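Sorting a whole house of stuff: bins by type, or bins by room?

Posted in: Home Storage and Organizing

gakmont_gal
We are moving my mother-in-law's sewing and craft supplies out of her house and into our spare room. It's 34 boxes and most of them aren't labeled. I want to sort as we unpack instead of shelving the boxes as they are. My husband wants one bin per kind of thing (thread, elastic, buttons and so on). I'd rather sort by project so she can grab one bin and sit down with it. She is 81 and still quilts most days. Open bins, by the way. She has trouble with snap lids.

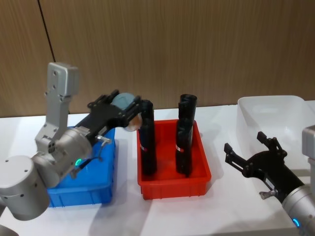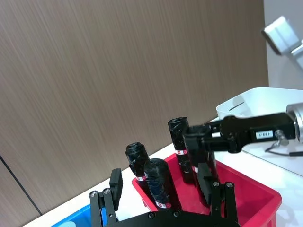
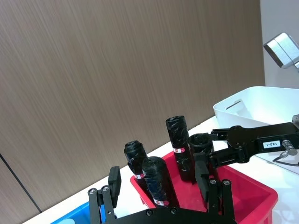
Photos: Kwok-wai Mok

What have other people done with this much stuff?

bobbin_drawer
By type, no question. I did mine by project the first time and ended up owning five packs of the same needles, each in a different bin. When you finish a quilt, where does the leftover thread go? With projects there is no good answer.

Petel
I'm going to disagree with bobbin_drawer. By type works if you are the one who set it up. For somebody else's things, ask how she works now. My aunt kept everything for a quilt in one pillowcase and it worked fine for her for decades. We "fixed" it and she couldn't find anything.

bobbin_drawer
A pillowcase isn't 34 boxes.

Petel
No, but she had a lot of pillowcases.

hallcloset22
Do both. Supplies by type on the shelf, and 3 bins left over for whatever she is working on right now. When a quilt is done, that bin gets emptied back onto the shelf. The limit matters. If you let it grow to ten "current" projects you are back where you started.

gakmont_gal
I like that. She usually has two going, sometimes a third that she's mad at.

Where do people stand on color coding? I was thinking red for thread, blue for notions, white for batting and anything bulky.

mengal_house
Color coding is good until a bin cracks and the store has stopped carrying that color. Then you have one green bin of thread and everybody is confused. I use all the same clear bins and big labels.

hallcloset22
Clear bins look messy on an open shelf. That may not matter in a spare room.

quietbasement
Some practical things from doing this for my dad's workshop, which was worse:

Measure the shelf depth before you buy any bins. I bought 8 that stuck out two inches and had to return them all.

Don't stack open bins. If she doesn't want lids, each bin needs its own spot on a shelf.

Put the heavy ones between knee and chest height. For an 81-year-old I'd leave the top shelf for things she uses once a year, or leave it alone.

Handle cutouts are worth paying for. The kind with only a lip around the rim are hard on the fingers when full.

Small items fall out through handle cutouts if you fill past them. Buttons go in jars.

bobbin_drawer
Agree on all of that except the jars. Glass jars and an older person with weak hands is asking for trouble. Plastic with a wide mouth.

quietbasement
Fair. Mine were plastic, I should have said so.

Clerkik
What shelving are you putting them on? We used wire shelves and small bins tip on them. A piece of hardboard cut to size fixes it and costs very little.

gakmont_gal
Solid shelves. They came with the house, so the depth is whatever it is. I'll measure tonight.

threadcount_deb
About the thread itself. If any of it is old, test it before you give it shelf space. Pull off a foot and try to break it in your hands. Old cotton thread that has been in an attic or a garage can snap very easily, and you don't want to find that out halfway through a quilt. I threw out almost a third of what I inherited.

Also keep spools out of direct sun. An open bin under a window will fade the top layer.

Petel
Please ask her before throwing any of it out. Some of it she may be keeping for reasons other than sewing.

threadcount_deb
Yes, of course. I meant testing it with her.

mengal_house
Going back to labels: use words and make them large. My mother stopped being able to tell navy from black well before she would admit it. Black marker on white tape, letters an inch high, on the short end of the bin that faces out. Put the same label on the shelf so the bin goes back to the right place.

onetrip_only
Different view from everyone here. Why keep it all? I counted once after a move and we had 409 loose zippers from my grandmother. We kept a shoebox of them. A quilting guild or a school will take most of the rest. Cut down first, then buy bins.

gakmont_gal
It's her stuff and she's using it. If she wants to give some away, we'll help with that. I'm not going to start there.

onetrip_only
Fine, but you'll be buying bins for things that leave in a year.

hallcloset22
Then she'll have empty bins. There are worse problems.

gakmont_gal
Update for those who asked. The shelves are 15 inches deep, so the standard bins fit the short way. We sat down with her on Sunday and went through the first few boxes at the kitchen table. She sides with my husband on sorting by type, except for fabric, which she wants by color because that's how she picks it. She also wants the thread next to the machine and off the shelf completely. We're going with current-project bins like hallcloset22 said. She asked for four and we're giving her four.

bobbin_drawer
Good. How is she folding the fabric? If it's by color it's a lot easier standing on edge than stacked.

gakmont_gal
Stacked right now. I'll show her the other way and see what she says.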